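FOR IMMEDIATE RELEASE
03/12/2020

Dodico brings the fruit bowl back to the middle of the table

New Oker table line pairs open wicker baskets with braided round mats, in stores and online this May

Hi, I'm Mortimer Boateng, and I run the tabletop side of Dodico. I usually let other people write these announcements, but I've been living with this collection in my own kitchen for so long that I asked if I could do this one myself. So please forgive me if I go on a bit about baskets!

The line is called Oker, and it's for the things you eat every day and never quite find a home for. Lemons, peaches, the tomatoes you don't want in the fridge, that bunch of greens that is too long for the drawer. My family used to keep all of it in a plastic bag on the counter (I know, I know), and the stuff at the bottom always got forgotten until it was too late to do anything with it but make soup.

We started with the basket. It's dark brown wicker, thick and twisted, and the weave is open and a little irregular, with big looping gaps. I pushed hard for those gaps. Our first samples had a tight weave and they looked very proper, but you couldn't see what was inside, and I kept buying tomatoes when I already had tomatoes. With the open weave you can walk past with your coffee and know what's for dinner.

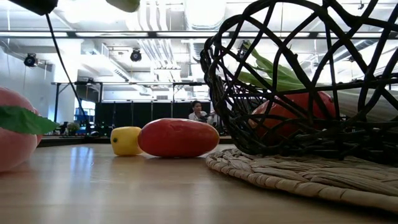
The mat came second, and it almost didn't come at all. I'd been sliding sample baskets across my table for weeks when my wife pointed out what the wicker might be doing to the finish. She had a point. So we added a round mat in tan natural fiber, braided and coiled row by row, and it goes under the basket and stays there. It also works fine under a hot serving dish wrapped in a towel, or under nothing at all if you just like how it looks. I have one in the hallway with my keys on it.

We tested Oker with 580 households, who each kept a basket on the table for two weeks and wrote down what went in it. I read every single one of those notes. People put in more vegetables than I'd guessed – leeks, bok choy, the long awkward things – and a lot of them told us they liked having fruit and vegetables mixed up together. One person kept bread in it. Another used it for yarn, and sent a very nice letter asking if we'd make it in blue. (Not yet, but I've got the letter pinned up over my desk!)

The collection has seven pieces in all: baskets in a few sizes, the round mats, and a low tray for the fruit that is ready to eat today. The tray is my favorite, though I'm told I shouldn't have favorites. The baskets are woven for us by Mahmoud, the workshop we've been with since our very first bread baskets, and the mats come from the people at Roltometti, who were patient with me through a great many phone calls about the width of a braid.

Care is easy. Shake out the onion skins, wipe the wicker with a damp cloth, and let it dry before you fill it up again. Please don't put either piece in the dishwasher. I tried it with a mat, and it came out looking like a hat.

Oker goes on sale in May at Dodico stores and in our online shop, and every piece can be bought on its own. Samples are available for magazines and food writers – just ask, and tell me what you plan to put in the basket, because I really do like to know.

Press contact: Mortimer Boateng, Tabletop, Dodico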